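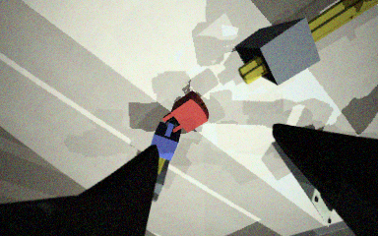 Red, blue, grey and yellow, with the gripper's fingers closing off the corners. From the practice room in Vadar.

Plorkow has been promising us a robot arm for the price of a takeaway since the last newsletter but three, and in May it finally turned up. There is no box. There is no arm either, which accounts for the price. What you get for £30 a month is Vadar, a simulator that runs on a decent desktop computer and lets you drive a make-believe arm around a make-believe table.

I have had it for long enough to form opinions, most of them about the menus.

The starting lesson puts you in a small room with a plank floor, at a white table with a red border, and gives you blocks and sticks to play with. You can steer with a games controller, with the keyboard if you enjoy suffering, or by writing a script. There are two ways of looking at things. One is the room view, from high up, where everything is tidy and you feel like a competent person. The other is the gripper view, which is what I used for most of the close work, and where I learned how much of the world a pair of black fingers can hide. Pieces slip behind them. Edges you were relying on vanish. The colours are flat and strong, so you can at least tell the red block from the blue one, but judging how far away either of them is took me most of a Saturday.

Then there is the light. Plorkow's people are very proud of the light. Each time you reset the room you can have the sun moved, and it throws great stripes over the walls, the floor and the table until the place looks like a deckchair. My first thought was that somebody had been having fun at my expense. My second, after reading the help pages, was that this is the most useful thing in the package. If you are training a program to find a block, you want it to find the block and not the one pleasant afternoon on which it first saw a block. I turned the stripes off for an hour to see what would happen. My script did beautifully. I turned them back on and it went for a shadow with real conviction.
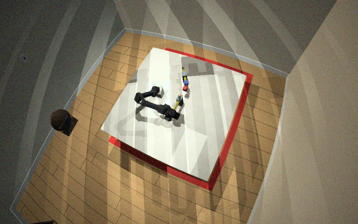

Long thin things are the hard part. Blocks will forgive you. Come at a cube a bit crooked and the fingers will usually square it up as they close. A rod gives you no such help, and it has two ends, one of which will always be up to something while you watch the other. The lesson notes suggest approaching slowly and lining the fingers up along the length before you commit. I suggest this too, having tried everything else first.

The arm itself behaves well. It is jointed in enough places to reach anything on the table, and it now and then picks a route that looks like a man trying to scratch his own back. You can tell it to prefer a certain elbow position, in a setting filed under "Comfort". I found this by accident while looking for the volume.

Plorkow also throws in a library of 2,077 recorded runs, so your own program can learn from people who know what they are doing. Sihan Xu put the library together and has written short notes to go with it, and they are the best writing in the whole product. One reads, in full: "Dropped it. Kept going. Leave this one in." I have thought of having it framed.

Now the grumbles. Version 3 forgets your controller layout every time you close it. Saving a room under a new name takes 4 clicks, and the last of them is a box asking whether you are sure, phrased so that "Cancel" seems to mean yes. The sound of the motors is very convincing and cannot be turned down without turning down everything else on the computer. And if you want your runs out in a form that other programs can read, you need the Onyeka add-on, sold separately. This struck me as a bit like buying a kettle and being quoted for the spout.

The obvious rival is Clandulo, which costs more and looks smarter. I tried the free week. Its rooms are prettier and its lessons are duller, and it would only let me use their own arm, which has no elbow setting under any name. If you mean to buy a real arm later, ask both firms which models they can copy before you pay for anything. Plorkow answered me the same day. Clandulo sent a brochure.

I have kept my Vadar subscription going for another month. There is a lesson on stacking that I have not passed, and I am not leaving until I do. Members who want to try it first can have a turn on my machine before the next meeting, from half past six. Bring your own controller, as mine has lost its layout again.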